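Home | Courses | Handouts | Reading List | Contact

Sport Administration, Unit 4
Handout: Reducing an Interrupted Match

Prepared by Catriona Moncrieff for students of the Tisville certificate in cricket scoring and match management

Purpose of this handout

This handout accompanies the lecture on interrupted matches. It sets out the duties of the scorer when a limited-overs match is shortened by rain, bad light or an unfit ground. Students are expected to have read the playing conditions of their own league before class. Where those conditions differ from what is written below, the league's own text governs.

1. Terms

An interruption is any period in which play has been suspended by the umpires after the toss. A delayed start is treated separately in most leagues, as both sides then know the length of the match before a ball is bowled. A reduction is a change in the number of overs available to one side or to both. A revised target is the score the side batting second must reach to win once a reduction has been applied.

Students frequently confuse the revised target with the par score. The par score is the total at which the match would be tied if it ended at a given moment. It changes with every over completed and every wicket lost. The revised target is fixed until a further interruption occurs.

2. What the scorer records

When the umpires leave the field, the scorer enters the time, the score, the number of wickets lost and the number of balls bowled, including any in an unfinished over. Both scorers must agree on these entries before either leaves the table. The bowler of an unfinished over is noted by name, and the batter on strike is marked.

The time of resumption is the time at which the umpire calls play. It is a common error to enter the time at which the fielding side walked out. In a close calculation of lost minutes, the difference may cost one side an over.

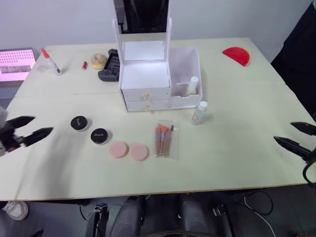
The number of overs to be deducted is a matter for the umpires. The scorer may be asked to check the arithmetic and should have the league's rate of minutes per over at hand. Any extra time allowed by the competition is used up before overs are deducted. Fractions are dealt with as the playing conditions direct, and the direction is not the same in every league.

3. Limits on bowlers

A reduction alters the maximum number of overs each bowler may deliver. If the new total does not divide evenly, the conditions normally permit certain bowlers one additional over. A bowler who has already exceeded the new limit when play resumes may not bowl again, although the overs already delivered stand. The scorer should inform the umpires at once of any bowler in this position.

4. Worked case: Semple v. Mutby

Semple batted first and completed their innings without interruption. Rain fell during the reply, and Mutby left the field with 2 wickets down. The scorers disagreed about whether the last delivery had been a wide. The disagreement went unnoticed until the umpires asked for the balls bowled, and the restart was held up while the two books were compared line by line.

For discussion:

Which entry should have been confirmed when the wide was signaled? Who was responsible for announcing the revised target to the captains? What should the scoreboard have shown during the delay?

5. Software

The department uses Codon for classroom exercises. Students should enter each interruption as it occurs and should not amend the total overs by hand, as this removes the earlier figure from the match log. A paper book must be kept alongside the software at all assessed matches.

6. Assessment

Written answers to the worked case are limited to 1000 words. The practical assessment takes place in September. Students must bring two pens of different colors, a watch and a printed copy of the playing conditions.

Comments

pavilion_end: Is the bowler limit tested in the practical or only in the written part?

C. Moncrieff: It may appear in both. Please review Section 3.

Dot Ball: Our league rounds fractions up and I had always assumed that was universal. Thank you for the clarification.

scorer3486: Could the next version include a blank interruption sheet? I have been drawing my own inside the back cover.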